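I almost skipped the Clemville cider and supper night this year. It was raining sideways at four in the afternoon, I had a basket of laundry staring at me, and parking by the grange hall is never fun in November. Then Senga Shearer texted me "get your boots on" and that was the end of that.

So glad I went! They sold 208 supper tickets and I think most of those people were ahead of me in the dumpling line, but the line moved and everybody was in a good mood (the fiddle player by the door helped). I got the pork and chive ones from Mạch and ate them standing up, way too hot, no regrets. Senga had the squash soup and would not share.

Cidar was pouring three kinds this time. The dry one is still my favorite - it tastes like biting into an apple that's a little mad at you. Killian Guérin was behind the table and let me try the pear one too, which I expected to hate and then bought two bottles of.

The raffle brought in $1,187 for the new hall roof, up from $910 last year. I bought 25 tickets and won a jar of pickled beets.
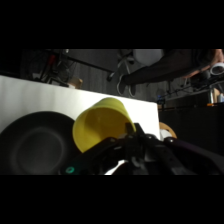

Oh, and the Trillumley bakery people ran out of the plum cake before seven, so if that's what you're after next time, go there first and do your dumplings later. I got a cardamom bun instead and ate half of it in the car with the heater on full blast.

Senga is already talking about the spring one. I told her I'd bring my own chair, and she can fight me for the beets.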